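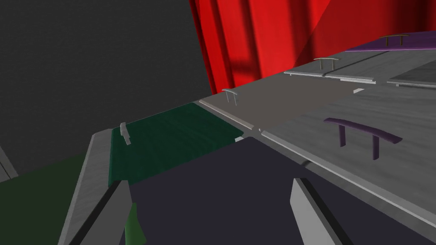

What happens if the gripper doesn't let go when the arm is stopped?
The Premon release module opens the fingers by itself 2 seconds after a stop signal, so a handle that has been gripped isn't held on to until somebody arrives with a key.

We are very sorry to everyone who bought the first version and found it did nothing of the kind! In May we began hearing from Trikora arm owners whose fingers had stayed firmly shut after a stop, and it took us longer than we'd have liked to find the fault, a timer that went back to zero each time the arm settled. Tâm Quách on our bench ran the simulated room over and over, 929 stops in all, and the fingers stayed closed in 203 of them.
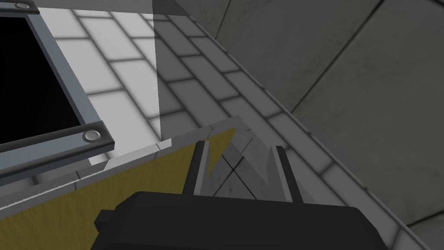
Is mine affected?

Have a look at the label under the module. Anything numbered 221 or lower has the old timer, and we'd ask you please to stop using it near people until it has been swapped (the swap is free, postage both ways). Higher numbers left us with the new timer already fitted and need nothing doing.

Our simulated runs include a two-armed robot reaching for the front of a white appliance, the sort of job where a stuck grip is a real worry, with the arm still attached to something that may move.

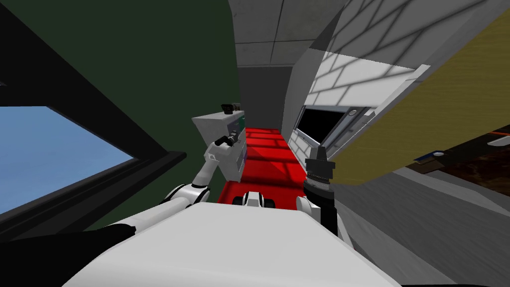
Spares & Safety > Gripper Modules

Supplied with a short cable and two screws. Fits Trikora arms with the Kazlauskienė wrist plate; for the older Flellell plate, do write to us first and we'll happily check it for you. Notice last updated 17 December 2025.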